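Tablecloth

A tablecloth is a piece of cloth laid over a table, either to protect the table from the meal or to protect the diners from the sight of the table. It may be plain or patterned, washable or merely described as washable, and is found in homes, restaurants, village halls and the back rooms of places that would like to be restaurants. This article deals mainly with the household cloth in Britain, with notes on the customs of the Mesbridge district, where the subject has been argued over more than most.

Contents
Name and related cloths
Materials
Size and drop
Pattern
The Mesbridge cloths
Laundering
Decline and survival
See also

Name and related cloths

The word is a plain joining of "table" and "cloth" and has given students of language very little to do. Several relatives are often confused with it. The undercloth, sometimes called a silence cloth, is a thick felted layer placed beneath the tablecloth to deaden the noise of plates. A runner is a long narrow strip laid down the middle of the table, which covers the part least likely to be spilled on. A tray cloth is small, usually embroidered, and in most families was made by an aunt.

A cloth intended for use between meals was once treated as a separate article, heavier and darker than the dinner cloth, often fringed. It was removed before eating and put back afterwards, a routine that explains a good deal about why it went out of fashion.

Materials

Linen was long the preferred fibre. It takes up water readily, stands hot washing and grows softer with age, and it creases if looked at. Cotton is cheaper and more forgiving. Wool and chenille were used for the heavier parlour cloths, which hid dust well and for that reason were seldom cleaned. Polyester and polyester-cotton mixtures arrived in the twentieth century and need little ironing, though a drop of candle wax on them tends to be a permanent member of the household.

Oilcloth, and later wipe-clean plastic, divides opinion. Its supporters point out that it can be cleaned in seconds. Its opponents have generally leaned a bare forearm on it in June.

Damask deserves separate mention. In damask the pattern is made by the weave itself, the figure and the ground catching the light differently, so that a cloth of one colour can still carry a full display of roses, ferns or game birds. White on white is the classic form. Similar tone-on-tone effects are now also got by printing or embossing, and from across a room few guests will know the difference. Those who walk over to check are not always asked back.

Size and drop

The part of the cloth that hangs below the table edge is called the drop or overhang. A short drop suits everyday meals, as it keeps clear of laps and small children. A drop to the floor is used at weddings and on trestle tables, where it conceals the trestles, the spare chairs and the box the glasses came in.

To find the size needed, the drop is doubled and added to the length and to the width of the table. The doubling is the step most often forgotten, and there are a great many short tablecloths in the country as a result. Round tables may take a round cloth or a square one; the square cloth hangs in four points and is thought informal. Oval tables have no settled custom. The usual practice is to buy a rectangular cloth and say nothing.

Pattern

Most patterned cloths fall into one of a few families. Checks are linked with kitchens, picnics and restaurants that put wine bottles to use as candlesticks. Stripes along the border come from the old practice of weaving cloths and napkins in one length and cutting them apart. Fruit is common on plastic and rare on linen.

Leaves and flowers are by far the most persistent. They suit any season, offend no one and do a useful job in breaking up the surface so that a small stain is less easily found. Golds, creams and soft greens have been popular for the same reason, gravy and tea being what they are. Holly is a special case, in use for a few weeks of the year and in a drawer for the rest.

The Mesbridge cloths

Mesbridge and the neighbouring village of Whitcombe had a modest weaving trade, and at its height the town's largest mill ran 102 looms. Its best-known product was the "long Mesbridge", a heavy cotton cloth with a leaf border, made for chapel teas. The village of Flilolton claimed to have thought of the border first. No evidence has been produced by either side, and this has done nothing to shorten the dispute.

A pattern book from the mill was catalogued by the local historian Laiba Yousafzai, who listed 455 designs, many of them the same fern facing the other way. The book is kept at Whitcombe and may be seen on request. A short guide to it by Rangi Tuhiwai and Declan Halliday went on sale on 20 December 2005, too late for most people's Christmas shopping, and sold accordingly.
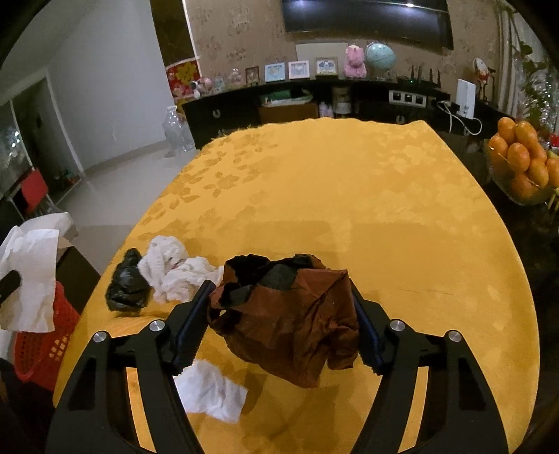
Golden-yellow tablecloth with a tone-on-tone pattern of leaf and flower shapes.

Laundering

Stains are best treated before washing. Cold water is advised for blood and egg, which set with heat. Salt on red wine is widely believed in and mildly useful; its chief value may be in giving the guilty party something to do. White wine poured on red wine produces a larger, paler stain and an emptier bottle.

Linen is easiest to iron while still damp. A large cloth is normally folded lengthwise with the right side inward, ironed, then refolded and finished on the outside. Long storage in sharp folds weakens the threads along the crease, and collectors prefer to roll their cloths around a cardboard tube. The Mesbridge collector Aleksi Mustonen stored his in this way under a spare bed - all 11 of them - and reported that visitors kept stubbing their toes.

Decline and survival

Regular use fell away in the later twentieth century with the spread of place mats, central heating and tables that people had paid enough for to want to look at. The cloth has held on at Christmas, at funerals and in hotels. It also remains the standard answer to a scratched table, as furniture dealers are well aware.

The trick of pulling a cloth from beneath a laid table relies on the inertia of the crockery, a smooth fabric and a cloth without a hem at the far side. Garba Briggs of Flilolton performed it at the village fete for 10 years running, and the tea service used for the purpose was known locally as the Jollach, after the shop that kept replacing it.

See also
Antimacassar
Doily
Napkin
Place mat
Sideboard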